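Sewing is Still Ahead of Laundry

In October our reader Dineo Baloyi wrote to us from Neltville with a fair complaint. She manages a small repair shop for curtains and work clothes, and she is waiting for a machine that can sew on a button or close a torn pocket. Meanwhile, surgical robots hold needle and thread inside soft tissue.
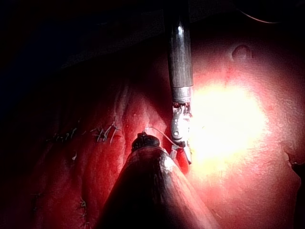

SHOP FLOOR & HOME

The difference is in who decides. In robotic surgery a surgeon usually guides the instruments and judges how hard to pull. Ms. Baloyi would like to leave the mending on the table and go to lunch.

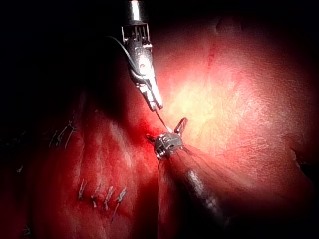

Can I buy a robot that does my mending?
Not for a normal household. Sewing machines can follow a program, but a person still prepares the cloth.

Ledura, a workshop supplier, tried an arm on 271 torn pockets. It finished four without help. They will try again with stiffer cloth.

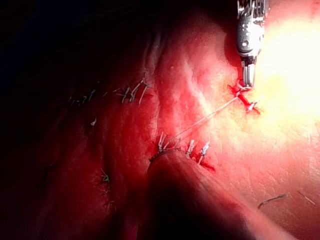

Suture thread between the gripper and a line of knots.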